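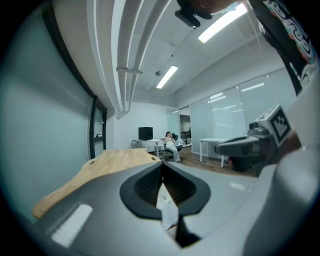

Jirncombe Oral History Word List

Version 3, April

A list of local words and phrases taken from recorded talks with older residents of Jirncombe. It is meant for people who transcribe speech or study place names.

Contents
words.csv, one row per word or phrase
speakers.csv, one row per speaker, with age band and street only
notes.txt, spelling rules used by the transcribers

Size
The list holds 190 entries from 60 speakers. Version 2 had 116 entries. The audio is not included.

Columns in words.csv
headword: spelling used in the list
variants: other spellings, separated by semicolons
meaning: short gloss in English
speaker_id: first speaker recorded using the word
checked: yes or no

How it was made
Waltraud Zaugg did the first transcripts. Mandla Zulu checked them against the recordings and merged duplicates. Where the two disagreed on a spelling, both forms are kept under variants.

Known problems
Farm words are overrepresented. Most speakers under 200 Mill Road are missing from the first round. Entries marked "no" under checked have been heard only once, and their meanings may change.
Files are UTF-8. Older spreadsheet programs may break the accents.

License
Free to use and share with credit. Please do not try to identify speakers.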